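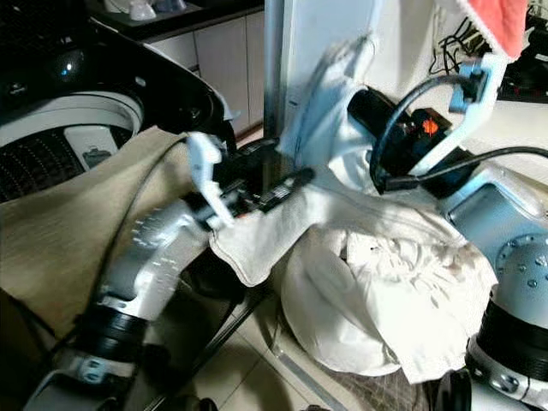

Ticket: left gripper losing towel corners, laundry task
Opened by: Tamsin Cartwright
Assigned to: Domenica Zürcher
Status: open, waiting on parts
Opened July 22, 2018

Hi Domenica, sorry in advance, this is going to be long. I've been keeping notes in here as I go so it reads more like a diary than a ticket.

Short version: since we went to mixed fingers on the two arms (white Clasport set on the left, light blue Jiltberg set on the right) I get dropped corners on the left side when the arm pulls a towel away from the washer. The right side is fine, or mostly fine, see further down. Mahtab thinks it's the fingers. I thought it was the controller. We were both kind of right, which is annoying because now neither of us gets the coffee.

Setup, so you don't have to ask:
Left: Clasport fingers, white, stock pads
Right: Jiltberg fingers, light blue, stock pads
Controller: Brevus, same box for both arms, firmware from the spring
Head camera: Tsao, exposure on auto (this matters later, ugh)
Task: pull items out of the top loader one at a time and put them on the pile
Load: white towels, plus the big beige cloth when I want to make its life hard

First thing I did was swap the arms' jobs. Same towels, same start pose, let the right arm do the pulling. It held on every time I tried it. Put the job back on the left and I got a drop on the second towel. So it follows the left side, fine, but that doesn't tell you if it's fingers or arm or settings.

Checked the obvious stuff next. Finger screws tight. Pads clean (I wiped them anyway). Cable on the outside of the left arm wasn't snagging on anything that I could find by hand, and I moved the arm through the whole reach with the motors off to be sure. Zeroed the gripper twice. No change at all.

Then I opened the Brevus config and found the first real thing. The left gripper's close force was set to 406 and the right one's was set to 600. Same units, same box, no note. I have no memory of doing that. I asked Mahtab and she thinks 406 came over with the old profile when we switched fingers in the first place, because the old rubber ones used to mark the cloth if you squeezed hard. OK, sure. Set left to 600, saved, power cycled.

Better! Really a lot better, and I almost closed this ticket and went home. Towels by the corner were holding through the lift. But then I ran the slow profile, and partway through the drag I got the same slip again. Not a drop exactly, more like the corner creeps out of the fingers until there's nothing left to hold. The gripper log shows the finger gap closing down bit by bit and then the box throws "object lost" and the arm just stops there looking sorry for itself.

So now fingers. The Clasport tips are narrower, and they're great at getting in under an edge, I love them for that. The Jiltberg ones are clumsy at picking and very good at not letting go. If I pinch right at the tip with the Clasports there is hardly any pad on the cloth. Moved the grasp point in by 28 in the offset field (that's the controller's own ticks, don't go looking for a ruler) and the creep got slower. Still there on a heavy towel, gone on a light one as far as I can tell.

Tried to go further in than that and the wrist started bumping the rim of the washer on approach. Backed it out again. 28 is where it's staying for now.

Mahtab asked me to try the hold timer, which I'd forgotten existed. It was on 2000 ms for both sides. What it does, if I'm reading the manual right, is drop the motor to a lower holding current once the timer runs out. That would explain the slow profile slipping and the fast one not! On the fast profile the towel is already on the pile by then. Turned the timer off on the left side and ran the slow profile again, and it held. Turned it back on, slipped. Off, held. I did this enough times that Mahtab left the room.

I don't want to leave it off forever though. The left gripper body got warm enough that I noticed it through my sleeve. Ferdinand, if you're reading this, is there a limit somewhere for continuous hold? The manual has a page that says "see thermal section" and I can't find a thermal section.

Camera side note, because it wasted a good chunk of my afternoon. White towel on a pile of white cloth with a pale floor under it is rough on the Tsao. With auto exposure on it blows out the folds, and the corner finder picks a wrinkle in the pile and calls it a corner. A couple of my early "drops" were the arm pinching a bit of fluff that was never the corner of anything. Locked the exposure lower and the picks got more sensible. The inside of the tub is darker now, so finding items in there is slower, but I'll take slower. I should probably redo my first batch of notes with this fixed, and I'm putting that off.

Where it stands tonight:
Left close force 600, same as right
Grasp offset 28 on the left only
Hold timer off on the left, 2000 on the right
Tsao exposure locked
Left creep: not seen on light towels, now and then on the heavy one

What I need from you:
A pair of the wider Clasport pads if there are any left in the drawer - Hermine said she saw a bag of them but couldn't remember which drawer
A yes or no on leaving the hold timer off
Somebody to tell me who edits the Brevus profiles, so I can be mad at the right person (it may be me)

Reply from Domenica Zürcher:
Found one pair of wide pads, on your bench. Please do NOT leave the timer off overnight. Try a longer value and tell me the temperature at the body, not through a sleeve. Profile history has your login on it, by the way.

Reply from Tamsin Cartwright:
Ha, ok. Deserved. Wide pads are on, first few towels look good, but they don't get under an edge as well as the narrow ones, so the approach will need redoing. I'll do a proper run with the timer longer and a probe taped on, and put the numbers in here. If the wide pads don't work out I'd like to try the Jiltbergs on both sides before the September demo. Leaving this open.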